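Progress report to the Wultard Fund
Home office furniture reuse project, second report
July 13, 2022

The project was set up on the idea that if people could get a decent used desk or chair cheaply, fewer of them would be thrown out. After a year and a half I am less sure of that idea than I was when we wrote the application, and I would sooner say so now than in the final report.

First, what was delivered. The Baden store has been open since December. We had planned to open Sturkach at the same time, but the lease fell through and we are still working out of the shared unit there. Between the two sites we passed on 400 pieces of furniture. The target in the grant agreement was 2000. I do not think we will reach it, and I would question anyone who told you we could by hiring another driver.

The trouble is on the supply side, though maybe not in the way we expected. Offices are happy to give things away, but they give them all in one week, when a lease ends, and they want the floor cleared by the weekend. We take what fits in the van. The rest goes to the hauler they had already booked. Our booking form was meant to fix this by asking for a month's notice. Hardly any donor gives it.

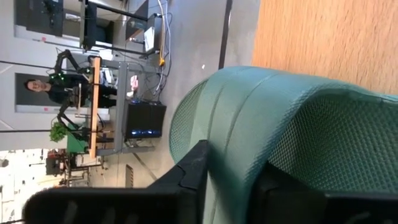
On the demand side the numbers look better than they are. The survey we sent to buyers came back with 91 percent saying they were satisfied. I would not put that in a press release. It went only to people who had left an email address, and the ones who walked out with nothing were never asked. The staff at Baden say plenty of people come in for a chair, sit in two or three, and leave. Chairs are hard to sell used. People worry about the gas lift and about stains, and a new one on sale can cost close to what we charge after delivery.

The repair training with Prieto was supposed to help. Two groups finished the course. Whether it has kept anything out of the landfill I can't tell you, as our repair log does not record what happens to a piece after it leaves the bench. We should have caught that at the start. The new log has a column for it.

Spending is under budget, mostly on account of the missing rent at Sturkach. We ask to move $2000 of that to storage, so that a large donation can be held for a few weeks and sorted properly. I would not ask for more than that until we see if storage makes any difference.

We also ask that the carbon savings figure be dropped from the reporting template. It assumes every used desk replaces a new one, and we have no evidence for that.

The next report will cover both sites and include the first results from the new repair log.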